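The Colour of a Hedge in May

Glenys Mellor was given her first lichen at the age of ten, on a piece of slate, by an aunt who told her it would turn wool purple if she was patient with it. She wasn't, particularly, and the lichen went behind a shed. But the idea stayed put, and when she retired from the post office in Bickerstaff she bought two steel pans and a sack of fleece and started asking her neighbours what they were throwing out.

Onion skins, mostly. Onion skins give a good strong gold, and if you have ever been told that plant dyes are all porridge and mud, I would gently send you to look at Glenys's cardigan.
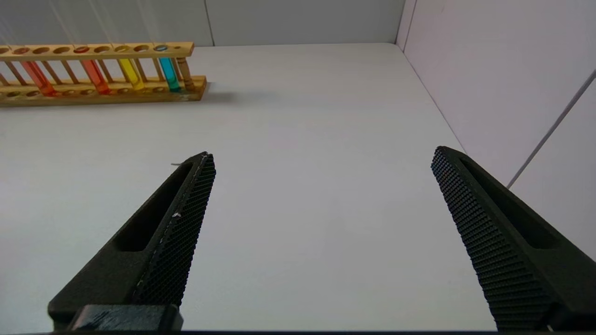
I learned from her that the water matters nearly as much as the plant. Hers comes off chalk and is hard enough to fur a kettle in a month, so her madder leans towards brick, while Rhodri Foulkes, who dyes up at Pendari with water straight off the moor, gets something softer from the very same roots. They post each other little twists of yarn and argue about them on the telephone (quite fiercely, I gather, on the subject of rhubarb leaves).

Rhodri keeps a notebook going back years. It has 1,840 entries, each with a scrap of wool stapled beside it, and he let me turn the pages over a very long pot of tea. Weld, birch bark, dock, walnut husks from a tree that has since come down - they were all in there, some faded and some as fresh as the day he rinsed them.

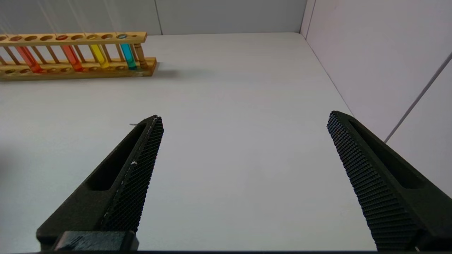
Woad is the one that makes people gasp. The wool goes into the vat and comes out a rather sickly yellow-green, and then the air gets at it and it turns blue while you stand there holding it. Leanne Holroyd, who runs the beginners' days in the old chapel, tells me she has done it 300 times and still calls her husband in from the garden.

Her next class is full, but she keeps a waiting list by the door, and she'd like any spare onion skins brought dry, in paper bags.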